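Looking after a plain wood work table

Quick notes, typed up Friday before I forget them again. 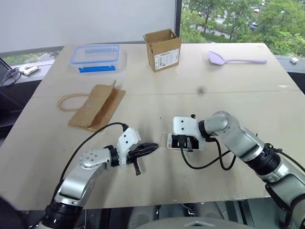 Light wood top, two panels, the join runs across the middle.

Crumbs and sawdust love a seam. Old toothbrush, dry, along the join first. THEN the damp cloth. Wet first and you get paste.

Daily wipe - warm water, one drop of dish soap, wring the cloth till it stops dripping. Dry it right after with a towel. No soaking, no spray bottle straight on the wood.

Water rings: hair dryer on low, keep it moving. Stubborn ones, a dab of plain white toothpaste on a soft rag, with the grain. Go easy, it is an abrasive.

Glue blobs. Let them go hard and lift with a plastic scraper. An old store card works fine. Metal leaves scratchs.

Ink - rubbing alcohol on a cotton swab, test underneath first. Can take the finish off too, so small spots only.

Oil stain on bare wood: pile on cornstarch, leave overnight, brush off. Repeat if needed.

Sanding: 300 grit by hand for the fuzzy patches after a wipe down. Light pressure, then wipe the dust off before any oil or wax goes on. Two thin coats beat one thick one. Wait 7 hours between, more in August when its sticky out.

Oily rags - lay flat outside to dry, never balled up in the trash. They can catch fire on their own.

Toothpaste tip came from Caroline Mussa, thanks! Next up, drawers that stick.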